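Joltska Community Workshop: Members' Robot Arm Build Enters Testing Stage

29 Jun 2022

The Joltska Community Workshop is pleased to advise that the tabletop robot arm under construction by its members has moved from assembly to testing. The project began as a home build by Gyula Hajdu, who started work on the joints in his garage and brought the unfinished arm to the workshop when he ran out of bench space. A total of 18 members have since put time into the build.

Parts and materials have cost $2,096 to date. Of that amount, $1,264 came from a grant under the Katona neighbourhood program and the balance was met from workshop fees. 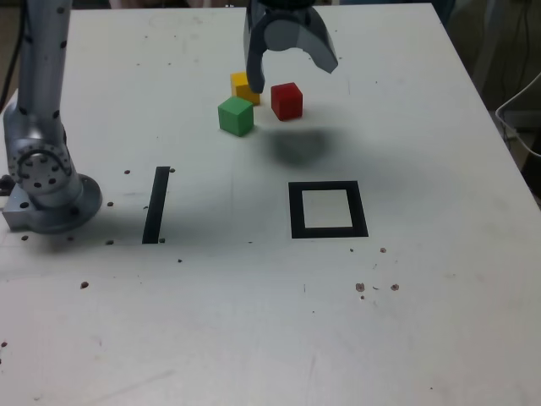
Testing is centred on picking up small wooden cubes painted red, yellow and green and setting them down inside a black square marked on the white tabletop. Members enter each position by hand and keep a written log of every attempt. Ilona Kozma, who coordinates the electronics group, said the cubes had been chosen as a first exercise so that errors in the joints could be found and corrected before heavier items were tried.

"We are still learning how the arm behaves at full reach," Ms Kozma said. "The control program has been rewritten twice and we expect to change it again."

The program, named Dillex by the group, will be made available to members at no charge once the current round of testing is finished. Wiring diagrams and a parts list will be released at the same time.

A members' demonstration is planned for August. Those wishing to join the project must complete the workshop's electrical safety session and may leave their names at the front desk. Places in the next session are limited to three.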